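Mirzaei Court Residents' Association
Minutes of the January meeting, held in the laundry room because the lounge radiator is still out

Start: 7:16 p.m.
Chair: Mahnaz Hosseinzadeh
Minutes: Yasaman Asadi
Present: 16 residents, plus one dog who was not on the agenda but was heard under every item.

1. Last meeting's minutes
Approved after one correction. The previous minutes said Mr. Jumov "stormed out." Mr. Jumov says he went to move his car. The minutes will now read "left quickly."

2. Radiator in the lounge
Zerkum Heating came, looked at the radiator, agreed that it was a radiator, and left a quote for $770. The Chair asked if that included the valve. It does not include the valve. A second quote will be requested. Unit 6 offered to have her nephew take a look. The meeting recalled the nephew's work on the mailbox and thanked her.

3. Laundry room hours
The longest item, as usual. Currently the room closes at 10 p.m. Three proposals were heard:
Close at 9 (Unit 2, who sleeps over the dryers).
Close at midnight (Unit 11, who works late and says he is very quiet).
Leave it alone (everyone who wanted to go home).
Unit 2 played a recording of the dryers made from her bed. Unit 11 said it sounded like rain and that some people pay for that. The Chair asked both parties to speak to her and not to each other. Vote: leave it alone, eleven in favor, four against, one abstaining on the grounds that he uses the laundromat on Brallel Street and likes it better.

4. Lost and found shelf
The shelf is full again. Yasaman read out the list of unclaimed items, which took a while: single socks, a fitted sheet, one baby mitten, a bathing suit top, and a pillowcase that two people claimed and then both gave up once they saw it up close. Anything still there at the end of the month goes to the animal shelter, except the bathing suit top. Towels are the main problem. People own a lot of towels and can't tell them apart. Owners are asked to put a name or unit number on the tag in laundry marker.

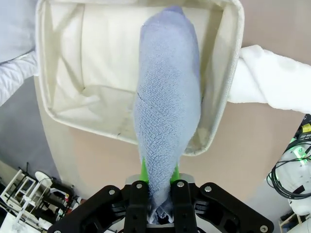
Item 4: blue terry towel, twisted.

Unit 9 asked if the shelter really takes fitted sheets. The Chair will call them. Unit 9 then asked if anyone had seen a fitted sheet, queen, gray. It was the one on the list. She took it.

5. Bikes in the back hall
The fire inspector's letter was read aloud. It is short and not friendly. All bikes must be out of the hall. The owner of the tandem said it does not fit anywhere else. He was asked how often he rides it. He said that was personal. He has until the next meeting.

6. Money
Opening balance and dues received were on the handout. Four units are behind on dues and know who they are, and so does everyone else, as the handout had names on it. The Chair apologized for the handout. The snow removal bill went up by $31 a visit. Mr. Jumov said he would shovel for half that. Asked if he would do it before 7 a.m., he withdrew the offer.

7. Other business
The sign on the front door saying PLEASE CLOSE DOOR has been joined by a second sign saying IT DOESN'T CLOSE. The Chair confirmed that the second sign is correct. A locksmith has been called -- twice.
Somebody is feeding the pigeons from the third floor. No one from the third floor had a comment.

Action items
Second radiator quote, with valve: Mahnaz
Call shelter about sheets: Mahnaz
New handout, no names: Yasaman
Tandem: its owner

Meeting closed at 8:50 p.m., when the dryer in use buzzed and Unit 11 got up to fold. Next meeting in the lounge if heated, otherwise same place, bring a chair.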